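Droditham Robotics Forum > Manipulation > Reading group

Thread: Teaching a hand to sort parts – does messy demo data beat tidy data?

stelmakh_fan
Posted in January, 21:40

Has everyone read the Zurard write-up yet? I've been through it twice and I'm properly excited. They trained the same policy on two sets of demonstrations, one from a bare table with only the target part and the bin, one with all sorts of electrical bits left lying about. 2302 demonstrations in total, split evenly. On new layouts the cluttered set won easily, and it wasn't only the success rate – the hand hesitated less on the way in.

We've started copying it on our own bench at Inex. Parts go in the blue bin on the mat, everything else stays where it is, and the layout gets shuffled between runs. Gears are my favourite so far. The teeth give the fingers something to catch on, but come in from too steep an angle and you end up pressing on the hub. 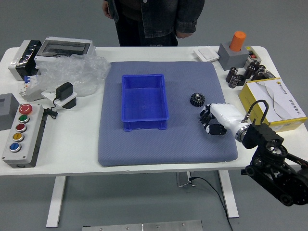
The approach matters more than I expected. We had been demonstrating with the fingers fairly open and closing late, and the policy learned to close late as well, even on small parts where it needs to commit early. Now we curl sooner and the curves look much nicer. I'll post them once I've done the full 100 test runs.

gantry_gus
22:05

Nice work, but I don't buy the headline. Evenly split by number of demos isn't evenly split by time. The cluttered demos must be longer, so that policy saw more frames. Match on frames and then talk to me.

stelmakh_fan
22:19

Fair, and it's in their appendix! They did trim the sets to the same number of frames. The gap shrinks but it's still there. I should have said.

Kulap Jaidee
22:51

I ran something close to this on the old Stelmakh arm, and I'd side with Gus more than I'd like to. My clutter runs did better on new layouts and worse on new parts. The policy got good at ignoring things, including things I wanted it to pick up. A part it hadn't met was just more background.

Did you keep the same distractors throughout? If the same switch box is on the table in every demo, it learns that switch box.

stelmakh_fan
23:10

Oh, that's a lovely point. Same pool of bits, different positions. So yes, guilty. I could swap jobs – something that's clutter in one batch becomes the target in the next.

gantry_gus
23:14

Do that. And hold 2 parts back completely, never on the table in training at all.

pinch_grip
23:32

Slight tangent, does the mat help? We tried on a hard top and small parts skidded away whenever a finger touched down first.

stelmakh_fan
23:40

Loads. I wouldn't go back. It does mean our numbers won't carry over to a hard bench, so I'll put that in the notes.

Kulap Jaidee
23:58

Happy to send my part list if you want to run the swap on the same items. Message me.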